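November, path survey notebook, Hanalari section

Started at 7:40 with the lower stretch, walking up from the gate. Wheel zeroed at the gate post. Total for the section came to 3450 ft on the wheel, same as the drawing, so I am leaving the old stationing alone.

Stations every 100 ft. Chalk ticks on the left side only, because the right side still had grit on it and the chalk wouldn't take. If anyone redoes this, use the yellow crayon from the Unard box. The white chalk is too soft and I went through most of a pack.

Surface notes, gate up to station 10:

- Asphalt sound, no cracking wider than a pencil line.
- Edge on the left firm underfoot. Grass has crept over the lip in two spots, each shorter than my boot.
- Slight dip at station 4. Put the straightedge across it and got 2 in at the worst point. Needs checking after rain.
- Old patch at station 7 is holding. The seam is a little proud on the uphill side.

After station 10 the path starts to bend and the wheel gets less reliable, depending on which line you walk. I kept to the center. Whoever did the Sitthichai loop walked the inside of the curve and came up short, and we spent an afternoon looking for the missing length. Please write down which line you walked.

Gray the whole time, good flat light for looking at the surface. The trees by the path are bare now and the bank on the left is easy to see along its whole edge. That edge is a clean curve where the grass meets the asphalt, and I would like to keep it that way when the mowing crew comes back.

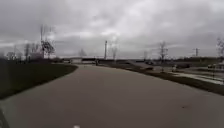

Does the left edge need a painted line before winter? It can wait until spring, as long as the grass is cut back from the lip first.

Bank: dark grass, sloping down from the path. Pushed the probe in at stations 12 and 14, and it went in easily both times. I don't want the small truck parked on that side. Mark it on the access sheet.

The Imgate log sheet has no column for edge condition. I wrote it in the margin and will type it up that way. Can we add a column before the next section? Same request as last time.

Materials: the offcut of edging in the shop is too short for both grass spots if we end up cutting them out. The order form has a minimum of 1000 ft, far more than we need, so ask the other section if they want to split it.

Left to do:

- Recheck the dip at station 4 with water on it.
- Second wheel run, downhill, center line again.
- Put the probe back in the long case. The short one has a broken latch.
- Copy these notes to the binder.

Packed up at 11:15. Wheel needs a new grip.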